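Home | News | Events | Photos | Contact

I spent my lunch break watching a robot play with blocks 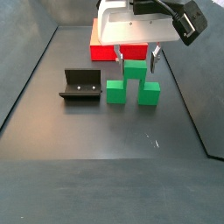

The gripper over the green arch at the Prirnulov open day, with the red block behind it.

So I finally made it to the April open day at Prirnulov, and I had way more fun than I planned on! I only meant to stay for lunch (the sandwiches were good, by the way) and ended up hanging around the robot demo until almost 4 p.m.

The setup is pretty small, a gray-walled box with a few colored blocks on the table and a gripper that comes down from the top. Hamidreza Shokri was running it, and he let anybody who asked pick the next move. He told us the team has logged 556 practice runs on these blocks since winter, and the arch is still the one they argue over, mostly about which way to come at the top piece. I stood next to a kid who had very strong opinions on that. She wanted it picked up from the side and told him so, twice.

Manuela Palumbo gave the short talk afterward, in the Donati room down the hall, and she kept it nice and plain for those of us who don't do this for a living. Her group wants to move from blocks to sorting small parts for the repair shop over in Jomska, maybe by next year. She wouldn't promise a date and I don't blame her! I asked if it would take anybody's job and she said the shop has been short on help for ages, and that the sorting is the part they all try to trade away.

About 31 people came through while I was there, plus a school group of 16 who took over the front row. If you missed it, they're doing another one at the Lerurton building next month, doors at 6 p.m., free to get in. Parking over there is bad, so take the bus if you can.

Share 31 | Comments 6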